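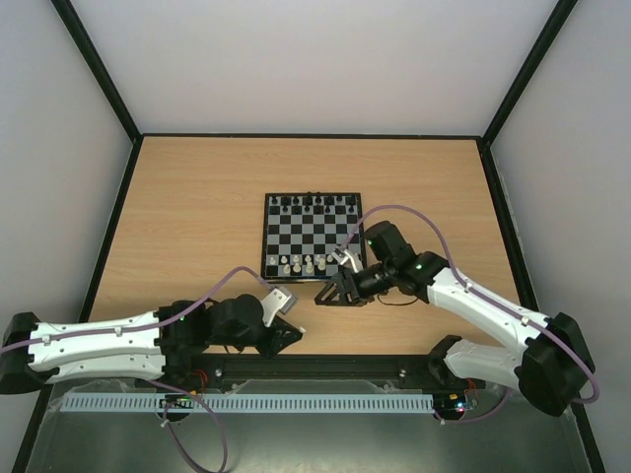

Mullow Chess Club
Minutes of general meeting, March

Opened 7.00 pm. Chair: Neema Ndung'u. Quorum met.

1. Previous minutes
Accepted without amendment.

2. Clocks
Two digital clocks do not hold their settings. Jendico has quoted for repair. Quote accepted.

3. Winter tournament
Format: 6 rounds, Swiss pairing, 60 minutes per player, no increment. Byes to be requested before the draw is published. Chávez Hall is the preferred venue, subject to hire cost.

4. Membership fees
Motion to leave fees unchanged. Carried.

5. Other business
Colour allocation for club ladder games deferred to April.

Closed 8.10 pm.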